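Notebook, bench 2 — visit of the Stougaard people, 2nd September

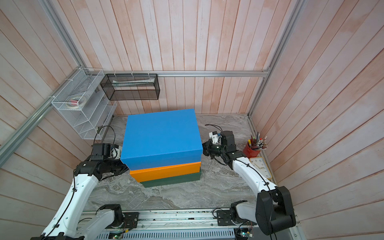 They came at the agreed time, six persons, and two of them I did not have on the list. I had printed six badges in the end, so it was fine. Tudor Avram made the welcome and the safety talk in the corridor. Next time he should do it inside, because the corridor has an echo and the ones at the back did not hear where the emergency stop is. I repeated it at the bench.

Order of the program was: short introduction by Tudor, the box task with two arms, questions, then coffee. I ran the box task from the laptop and Shahab Tehrani stood at the stop button during all runs. We did not let visitors stand on the rail side.

For the stack we used the green, orange and blue boxes, blue on top. I wanted the blue one there because it is the largest and people see well from the back row how the grippers come from left and right. The lid is wider than the boxes under it, so the contact point must stay on the side under the lid edge. If the grippers come too high they push the lid and not the box. I learned this in the rehearsal and lowered the approach by 6 mm. Please keep this value if you load the demo file.

Runs:

First run good. Lift, hold, put back. Some people filmed it.

Second run I stopped myself. The right arm arrived later than the left and the box started to turn. Not dangerous, but it looked bad. I restarted the Zernelico controller and homed both arms, and this took long enough that Tudor had to tell the story of the old gantry again.

Third run good, with slower closing. I left it slow for the rest of the afternoon. The program counter shows 355 cycles since we changed the finger pads, and the left pad begins to be shiny. I want to change both before the next visit, even if the right one looks still acceptable.

Questions I could write down:

— Can it take a box when the stack is not straight? I said a little, yes, but we did not test it properly. Shahab says the same.

— Why two arms and not one bigger arm? Tudor answered with the width of the box and the price. The lady from Trasteck was not fully convinced, she has one big arm at her site and is happy with it.

— How long to teach a new box? I said one morning. Maybe I was too optimistic, it was one morning for the blue one only.

One man asked if the cables on the arms do not get caught. They did once in spring, before we clipped them to the links. The loop at the wrist I still find too long and I will try a shorter one on the left arm first.

To do:

Order finger pads from Fatier, both sides.
Find why the right arm was late (log is saved, I did not open it yet).
Shahab will send the slides to the visitors.
Ask Tudor for the second extension cord back, he took it for the coffee machine.
Test with the stack turned a bit, so that we have a real answer.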